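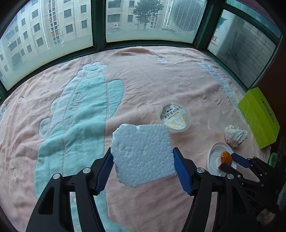

What does carrying capacity mean when it is applied to people?

It is the largest population that an area can support indefinitely at a stated level of consumption, with a stated technology and a stated pattern of trade. A figure given without those three conditions cannot be compared with any other figure.

Population and Resources, Unit 4
Handout: Carrying capacity and its limits as a measure
Brock Tremblay
Revised 18 May 2021

4.1 Origin of the term

The term was used of ships before it was used of land. Stock managers took it over for the number of grazing animals a range could hold without loss of forage, and it passed from there into ecology and later into the study of human settlement. Each step loosened the definition. A ship has a fixed hold. A pasture varies with rainfall but its animals eat much the same amount each. Human groups vary in what they use, where they obtain it and how they divide it.

4.2 Simple form

For a closed area with a single food supply:

K = P / c

K is the number of persons supported, P is yearly food production in energy terms, and c is yearly energy need per person. Keep the units the same throughout. If need is given per day, multiply by 365 before dividing. This is the most common error in submitted work.

The form assumes that all production is eaten, that none is exported or fed to animals, and that shares are equal. None of these holds in the case areas below. Losses in storage should be taken off P before the division and stated separately.

4.3 Case areas

The three areas are teaching cases and will be used again in Unit 5.

Ovlow. Upland parish, mostly rough grazing. Grain is bought in. On local food production alone, K falls well below the resident population, and has done for as long as the parish has kept records. The residents are not short of food. The low value of K describes the boundary drawn round the parish and says little about hunger or crowding.

Asberg. River port with 125 hectares of market garden inside the town limits. Output per hectare is high, but it depends on bought fertiliser and on water taken upstream. If these inputs are counted as land elsewhere, the area needed to feed the town is much larger than the area it occupies.

Suvisar. Dry plain, irrigated in part. The water table has fallen in each survey. K worked out from present harvests is too high, as the harvests draw on a stock that is not being refilled. Use the sustained yield of the wells in place of the current yield.

4.4 Consumption

Let total demand be D = N × a, where N is population and a is demand per person. A fall of 30 per cent in a has the same effect on D as a fall of 30 per cent in N. The two are equal in arithmetic and very unequal in policy, and published accounts often discuss N alone. Students should check whether a source gives a value for a, and whether it is a mean. In Asberg the mean hides a wide spread between districts. A mean tells the reader nothing about who is using the resource.

4.5 The Bélanger objection

Bélanger argues that K should not be quoted as a single number for any area open to trade. Her reasoning is that K then depends on the area's power to buy, so a rich area will always appear able to carry more people than a poor one with better soil. The reply usually made is that a range may be quoted if the assumptions are set beside it. The course follows the reply but the objection should be known, and it applies to Ovlow with full force.

4.6 Exercises

1. Rework the Ovlow table with grain imports removed, then with wool exports counted as income spent on grain. Explain the difference in a short paragraph.

2. For Suvisar, find K under present yield and under sustained yield. State which storage loss you used.

3. Section 4.4 treats N and a as independent. Give one reason why they may not be.

Answers are due before the July session. Show units at every line.

Correction to the earlier version: in 4.2, c was described as a daily figure. It is yearly.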